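Hobby table mess, what do you keep out?

csibiya_S
I do repairs and small crafts on a pale cream table in the back room and it never stays clear. Glue gun, mug, brushes and bits all end up in the same spot. I bought a Vistora drawer unit with 35 small drawers and I still leave everything on top. How do the rest of you handle it?

tmemon
Two rules for me. Drinks go on a different surface, and the glue gun gets its own corner. Everything else can be a mess.

cornel_u
I don't agree about the drinks. A mug is fine if it's heavy. Mine is a Follness and it has been on the bench for years.

lizellex
Mine looks like this most evenings. Teal mug on its side, glue gun lying down, stick still in the back of it.

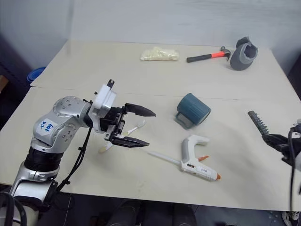

Teal mug, October
Posting from the workshop at home. The mug is the ribbed one with the gray handle, and I use it for holding brushes more than for coffee. The glue gun is the one with the orange nozzle. I know it should be on a stand.

tmemon
Yes, it should. Lay one down hot and the glue runs back into the body. I lost a Bruteck that way.

lizellex
I unplug it first. Never had a problem.

cornel_u
Same. Stands tip over anyway. I put mine on a ceramic tile.

J_Coetzee
Tile works. A silicone mat is better because the drips peel off. Also pull long sticks out before you put the gun away in a drawer, or cut them shorter. They catch on everything.

tmemon
You can't pull a stick out of a cold gun, it's stuck in there.

J_Coetzee
Then cut it flush. You just push the next one in behind it.

csibiya_S
OK, I'll try a tile and move the coffee to the shelf. The drawers can wait.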